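Robótica de manipulación
Apuntes de la sesión 6: evaluar políticas en simulación
Docente: Anas Sabbagh
Revisión de los apuntes: Uriel Zúñiga

1. De dónde partimos

En la sesión anterior entrenamos una política por imitación con 468 demostraciones teleoperadas. La pregunta que quedó abierta es cómo saber si una política es mejor que otra sin gastar varias semanas de laboratorio. Probar en el robot real es lento: hay que colocar los objetos, vigilar el brazo y anotar el resultado a mano. Por eso muchos grupos hacen una primera evaluación en simulación y llevan al robot solamente las políticas que pasan ese filtro.

El método que estudiamos hoy lo llamamos Planance en el curso. Consiste en reconstruir el puesto de trabajo dentro del simulador, ejecutar allí la misma política que se ejecutaría en el robot y comparar el orden de las políticas en los dos lados. Subrayo la palabra orden. La tasa de éxito simulada casi nunca coincide con la real, y no se le pide que coincida.

2. La tarea de los cilindros

La escena que usamos en las prácticas tiene tres cilindros con tapas naranjas y bandas azules sobre un tapete verde oscuro. El brazo debe agarrar el cilindro que se le indica y levantarlo sin desplazar los otros. Es una tarea corta, pero tiene una dificultad concreta: cuando los cilindros están casi paralelos, queda poco lugar para los dedos y un error pequeño de orientación termina en contacto con el vecino.

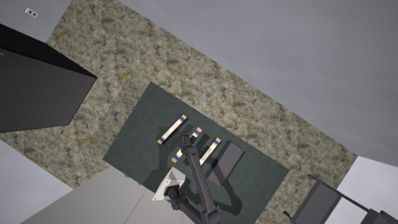 ¿Por qué se compara el orden de las políticas y no la tasa de éxito?
Porque la tasa absoluta depende mucho de la fricción, del modelo de contacto y de la iluminación, que en el simulador son siempre aproximados. Estos errores afectan de forma parecida a todas las políticas, de modo que la tasa puede quedar desplazada y el orden mantenerse. Si el orden también cambia, la simulación no sirve para elegir.

3. Protocolo

Cada política se ejecuta desde las mismas posiciones iniciales, generadas con una semilla fija. Se hacen 2,000 episodios por política. Un episodio se considera exitoso si el cilindro indicado está levantado en el último paso y los otros dos no se movieron más que la tolerancia. La tolerancia se fija antes de mirar los resultados y ya no se toca.

En el ejercicio de Vinenness se juntaron 3,856 episodios de dos políticas. Después de quitar los que tenían penetración entre cuerpos rígidos quedaron 3,339. Les pido que informen siempre las dos cantidades, la de antes y la de después del filtro, y que digan cuántos episodios perdió cada política. Si una pierde muchos más que la otra, el filtro está favoreciendo a alguien.

4. Qué mirar cuando el orden no coincide

Primero, las sombras. Una política visual puede haber aprendido a usar la sombra del brazo como indicio de altura, y basta con mover la luz para comprobarlo. Segundo, la textura del piso, que conviene variar dejando todo lo demás igual. Por último, el retardo del controlador: en el simulador suele ser nulo y en el robot no lo es.

5. Para la próxima sesión

Leer el capítulo de Hollmann sobre correlación de rangos, sin la demostración final. Repetir el protocolo con la luz en otra posición y entregar una tabla con el orden obtenido en cada caso. Los archivos de la escena están en la carpeta Dirnex del curso, junto con la semilla.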